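Budget cellule deux bras pour le linge, vos avis ?

nidia_palomino
Bonsoir à tous ! Je prépare mon dossier pour janvier (une cellule à deux bras pour manipuler des vêtements) et j'hésite entre Mandard et Vakwood. Mandard me compte 346 € de doigts de rechange, ça pique un peu... Je vous mets le genre de travail visé :

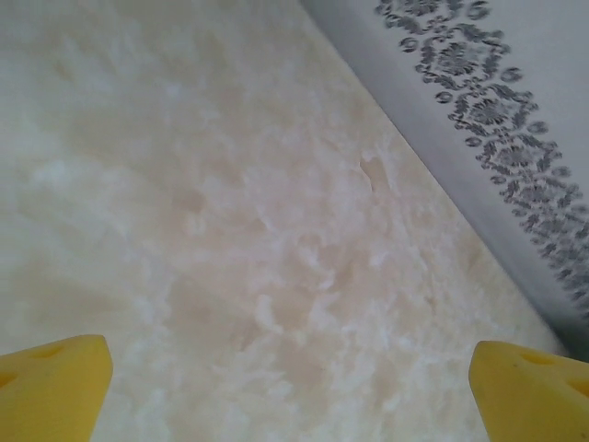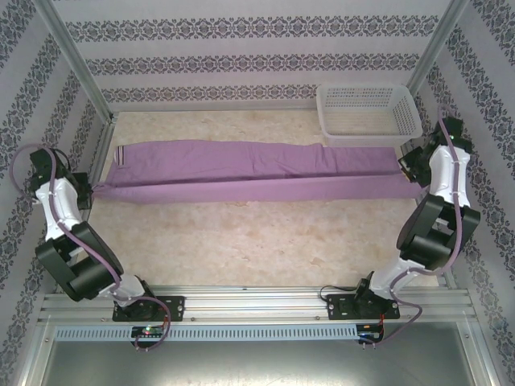

La pince au-dessus du plan marbré, puis les deux bras avec le vêtement violet.

hayat14
Coucou Nidia ! Prends les doigts, vraiment, nous on en a usé 3 jeux en une saison, et garde 1000 € de côté pour le câblage (on l'oublie toujours, moi la première !).

Pidel
Pas d'accord, désolé Hayat. Pour du tissu, je mettrais d'abord l'argent dans un deuxième plan de travail.

Syafiqah R.
Chez Vakwood j'ai attendu 14 semaines, charmants au téléphone mais quand même... Demande-leur le délai par écrit.

nidia_palomino
Merci, vous êtes adorables ! Je les rappelle demain matin.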